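The Great Arm Budget, Part Two

Posted Sunday, May 19, 2024

So last time I promised I'd come back with real numbers, and then I spent two weeks changing them. Sorry! A few of you wrote in asking what a two-arm tabletop station costs once you stop looking at the price of the arms and start looking at the price of everything, and I finally have a spreadsheet I'm not embarrassed by.

Quick recap for anyone new. We have one station with two small arms on it, and we want a second one, same layout, so that two people can work at the same time. Bianka Tóth keeps the money side straight and I do the asking-for-things side. We've been at this since March, when I first got quotes from Stavodau and Boros and thought we'd be ordering within the week. Ha.

The arms

Stavodau wanted $1398 per arm. Boros wanted $934. You can guess which one I circled in red pen. But the Boros price leaves out the gripper and the power supply, and the Stavodau price has both in it, and by the time I'd added a gripper from the Boros catalog the gap had shrunk to something I could live with either way.

What settled it was spare parts. Our first pair came from Stavodau, so I already have a drawer of their screws, one spare gripper and a bag of cables that fit. If I bought the other kind I'd be starting a second drawer, and I know myself, I would mix them up by the end of the first day. So Stavodau again, times two. Bianka sighed but she signed it.

The rail and the frame

I forgot this line completely the first time, and it's a big one. The arms bolt onto aluminum rail along the front of the table, and you want more of it than you think, stacked up so that it doesn't flex when both arms swing at once. Wolley cuts extrusion to length and charges for each cut, so do your drawing before you call them (I did mine after, and paid for an extra round of cuts). Mounting plates are a separate item. Bolts are a separate item. T-nuts are sold in bags that never match the number of bolts, so buy the bigger bag.

The walls and the top

My favorite part of the budget and the one I had to defend the hardest. I put down $250 for printed panels and a tabletop sheet, and the first comment I got back was "why do the walls need pictures on them?" Fair question! We like to change the background so the arms don't get used to one plain white box, and a printed panel is a cheap way to do it. Plukel prints them from any file you send and the turnaround is 23 days, so if you're planning a build, order them first and let everything else catch up.

The current station has the pink angel wings on all three sides and the gray marble top. I was on the fence about the wings and now I'm weirdly attached to them. Meinir Gape picked that file and she is never going to let me forget that I voted for the plain blue. Marker sorting is the job on the table these days, and it goes on the new station first as well.
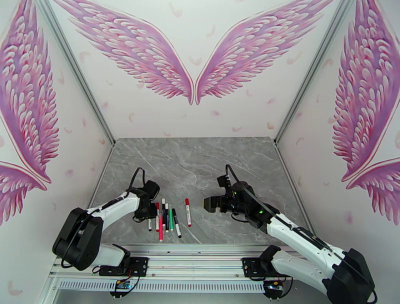 The small stuff

Get a line in your budget called "small stuff" and make it bigger than feels polite. Ours has cable ties, sleeving, spare boards, a label maker cartridge, corner strips for the panels, and markers. Yes, markers, in several colors, caps included. I had been taking them out of the supply closet and was asked, nicely, to stop.

Cables deserve a few words of their own. I priced the second station with exactly the cables that come in the box, and Meinir asked me how I was planning to reach the outlet. So now there are longer ones on the list, plus a set of clips, as I'd like the new rail to be a bit tidier than the old one. We'll see how long that lasts.

Shipping

Everything comes from a different place and everybody charges for shipping. I now ask for the shipped price in the very first email and write only that one down. It has saved me from at least two happy surprises turning sour.

Where we are now

The arm order is in, the panels are next, and I still have to pick a design for them. I'm leaning toward something with leaves. Meinir wants more wings, in yellow this time. If you have a printed background you've been happy with, leave it in the comments, and if you've bought rail from someone other than Wolley I'd love to hear what you paid per cut. I'll post the finished spreadsheet when Bianka says I'm allowed to.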